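A Friday at the Luvgate Open Day, With Bowls 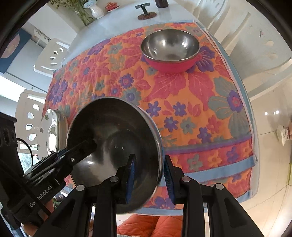 Page last changed: September, by Farzana Chowdhury

I almost didn't go. The Luvgate open day started at 10 a.m. and I had a car that needed a tire, but Detard (our little robotics club, for anyone who got this newsletter forwarded by a cousin) had been offered three spots, and I'd already put my name down for one of them. So I took the bus, and I'm so glad I did!

If you haven't been to Luvgate, it's set up more like somebody's home than a lab. You go up the stairs, past a coat rack that is far too small for the number of people they invite, and then you're in a dining room. A real dining room, with a flowery quilted tablecloth in orange and coral, and white chairs with cut-outs in the backs. I've been to plenty of demos where the robot stacks gray blocks on a gray bench, and I get why people do it that way, but I know which one I'd pick to spend a morning in.

The main event was the hand-held gripper. You hold it yourself and do the chore with it, the camera on it records what the fingers are doing, and later on the recordings are used to teach a robot arm the same kind of chore. There are two fingers, each with a blue ridged pad on the inside, and the rest is mostly black plastic plates and bolts. I had expected something fancier. It's closer to a very serious pair of salad tongs, and I mean that as a compliment.

The chore was bowls. Stainless steel ones, picked up by the rim. Our host for the morning was from Tuker, the group that runs the sessions, and she told us that shiny bowls are a pain to learn from. The steel throws the whole room back at the camera, lights and all, so the same bowl can look like a different thing every time you tip it. She also said they want 1000 recordings of table chores before they try any training at all, and that they had 300 so far. I asked if that was slow. She laughed and said I should have a go first and then ask again.

So I had a go. You squeeze, the fingers close, and your brain is sure that they should be about an inch from where they are. My first bowl went down on the cloth with a thump (thank goodness for quilting). The second try was better. The trick is to come at the rim straight, with one finger inside and one outside, and to let the pads do the holding. If you come in at an angle the bowl swings around on you. By my fifth or sixth try I could pick it up, tip it and set it down again without holding my breath, and I was way too pleased with myself.

There was a bit of a debate over coffee about whether the table should be cleared more before each recording. One fellow from Şimşekoğlu, who builds packing lines and is used to everything being in the same spot every single time, thought all the extra stuff was asking for trouble. Plates, a vase with flowers in it, a teacup, all of it. The Tuker people like it there. Their view is that my kitchen will never be clear, so why should the practice table be? I'm with Tuker on this one, and anybody who has seen my kitchen will know why. But he had a fair point about speed, and I wouldn't want to be the one explaining to a warehouse that the robot needs a while to think about a teacup.

What I really wanted was to see an arm do the bowls by itself, and we did get a short run of that after lunch in the other room. Two bowls, one after the other, very slow. It got the first one fine. It nudged the second one along for a bit and then got it, and the whole room clapped like it was a kid's recital. I clapped too.

A few things for anybody who wants to go next time. Wear sleeves that push up, as long cuffs kept getting in the way of the gripper. Eat before you come, the cookies go early. And ask to hold the gripper in the morning, when the line is short. After lunch there was a group of students and I don't think all of them got a turn.

I have a page of notes on how the finger pads are fixed on, plus a sketch that only I can read. I'll bring both to the next Detard meeting, and if somebody has a couple of old steel mixing bowls they don't mind getting dented, please bring those along too.

Farzana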